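Speaker notes - "Lend it, mend it, borrow it back"
Neighbourhood sharing evening, Cletemthorpe hall
Length: 35 minutes plus questions. Water on the lectern. Slow down!

Opening

Good evening, and thank you for coming out in the rain. (Drop the rain bit if it's dry.)

Start with the ladder story. When I moved into my street I bought an extension ladder to clean the gutters, and I used it twice a year. Then one afternoon I looked over the back fence and could see three more ladders, all hanging on three more walls. Pause there, let people think about their own sheds.

Ask for hands: who owns a drill? Who used it this month? Leave the hands up long enough for people to look around and laugh.

Then straight into it. Tonight is about lending libraries for things: tools, party gear, camping gear, the big pot you need for one wedding. I've been helping to run ours for 6 years and I still get excited when somebody walks out with a carpet cleaner.

How we began

Ourania Mavromatis had the first shelf, in her garage. Just one shelf. She wrote everything in a school exercise book, and I've brought the book along, so please come and have a look afterwards (hold it up). The first loan in it is a cake tin. The second loan is the same cake tin.

By the second winter the shelf was a wall and the wall was a problem, and Ourania wanted to park her car. We moved to the back of the old Ezeani shop. Cheap rent, terrible light, very good neighbours.
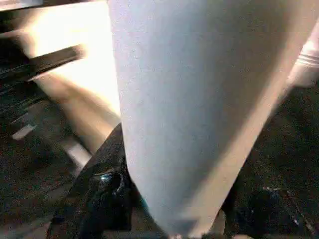

Back then we had no membership fee. We thought a fee would put people off, and I argued hard for keeping it free. I was wrong, and I'm happy to say so in front of a room. Once people paid a small amount they felt it was theirs. They brought things back cleaner. They started asking what else we needed.

Tell the fondue set story here if the room is warm. Skip if running behind.

What we lend now

We have 551 items on the list. Read a few out, quickly, it always gets a good response:
pressure washer
sewing machine
folding tables
apple press
a tent so big we've only put it up indoors once, and never again
jam funnels, lots of jam funnels

We have 215 members, and they're spread right across the suburb. The apple press is booked out for the whole of March before summer is even over. If you want it, speak to Asmaa Filali tonight. Asmaa, give us a wave.

The part that goes wrong

Be frank here. People planning their own library always want to know this part.

Things come back late. Send a friendly text the day before, and most of that goes away. We tried fines for a while and they made everyone grumpy, me included.

Things come back in bits. Our rule is that you tell us and we won't be cross. Christos Papadakis set up the mending bench, and he'd much sooner hear "the handle came off" than find it in the bottom of the box with a bit of tape around it. Mention the hedge trimmer. Don't go on about the hedge trimmer.

Things don't get borrowed at all. This was a hard one for me because I love every single object in that shop. If it sits for two years, out it goes to a good home. We let go of 200 things in one clean-up and the place could breathe again.

Colour labels: green for grab and go, yellow for "ask us to show you how", red for the stuff with blades. Theano Sotiropoulos came up with it, and it did more for us than the computer catalogue ever has.

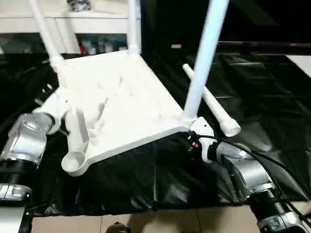 Starting your own

You can begin with a cupboard. Please don't wait for a building!

Pick one kind of thing first. Baking gear is lovely because it's light and washes easily. Tomoyo Oshima's group over in Drerken started with board games and now they've got kayaks, so you never know where it'll lead.

Write down who has what. Paper is fine. Sort out insurance before you lend anything with a motor, and ring around, because the quotes we got were wildly different.

Open at the same time every week, even if it's only for an hour after tea. We've had evenings with one visitor, and that visitor is now our Saturday... (change this - say "now runs our front desk").

Questions

Likely ones: Where do you store it all? Who fixes the electrical stuff? Can renters join? (Yes, yes, a hundred times yes.)

Sign-up sheet is by the urn. Remember to get my pen back.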